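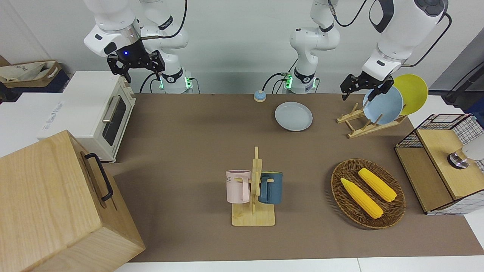 4.2 Medical Certification Rules and Short Absences

The second set of models tests whether the length of absence allowed without a doctor's note affects how often employees report sick. Manlow and Parry required a note from the first day of absence until Jan 2, 2018, when both moved the requirement to the third day. Besolau and Sunum kept their existing rules throughout and serve as the comparison group. The pooled sample contains 1,440 employees who were on the payroll at one of the four firms for the full observation period. Employees on parental leave or long-term disability at the start of the period were excluded.

Absence was measured from payroll records. A spell was coded as short if it lasted 2 working days or less, and consecutive spells separated only by a weekend or public holiday were merged. Partial days were coded as absences when the employee missed more than half of the scheduled shift. Records from Sunum did not separate sick leave from unpaid personal leave before June, and these months enter the models with an indicator for the reporting change.

Written policies were coded by hand. The coding sheet covered the note requirement, the person to whom sickness must be reported, the deadline for reporting, and any pay withheld during the waiting period. Provisions on staying home with a fever were coded separately from general sick leave. Rules on shared kitchen items, such as a toaster oven or plates in a dish rack (Figure 3), were treated as housekeeping and left out of the policy index. Noura Rawashdeh coded all documents, and a second coder repeated the work on a random subset. Disagreements were resolved by discussion before the models were estimated.

All models include firm and month fixed effects, with standard errors clustered by work unit. The sample contains 60 work units. Job grade, age and contract type enter as controls. Because only 2 firms changed their rules, and did so on the same date, the estimates cannot separate the effect of the later note requirement from other events shared by Manlow and Parry in that month. We return to this limitation in Section 5.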